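**Legislative reporter, state budget and taxes — Fodby Statehouse Letter**

We're looking for a reporter to join our small newsroom and follow the money through the state capitol, from the first draft of the budget to the last late-night amendment. If you're the sort of person who reads the fiscal note before the bill (and then calls somebody to argue with it), we would love to hear from you!

You'd be the fourth member of the team and would work most closely with Houshang Rezaei, our editor, who has covered more property tax fights than he cares to remember and is very happy to talk about all of them. Expect to file 3 short pieces a week in session and one longer one when things go quiet. You'll sit through hearings, get to know the staffers who write the language, and help readers in places like Flirkton and Trosirero understand what a levy cap will do to their school district.

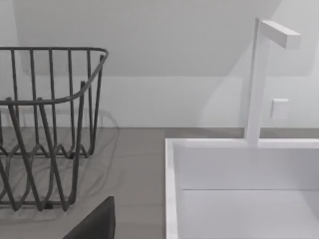 *Dish rack and sink.*

We'd like you to have covered government at some level, even if it was a town council with 15 people in the room. You should be comfortable with a spreadsheet and patient with people who aren't. A second language is welcome but not required.

The job is full time with health coverage and 21 days of paid leave. Most of the work is at the capitol — hearings don't always run on schedule, so some evenings in March will be long ones, and we give that time back once the session ends.

To apply, send a letter, a résumé and 4 clips to Farhad Bahrami at our Sembiring Street office by 2026-06-02. Please tell us in the letter about one bill you think deserved more attention than it got.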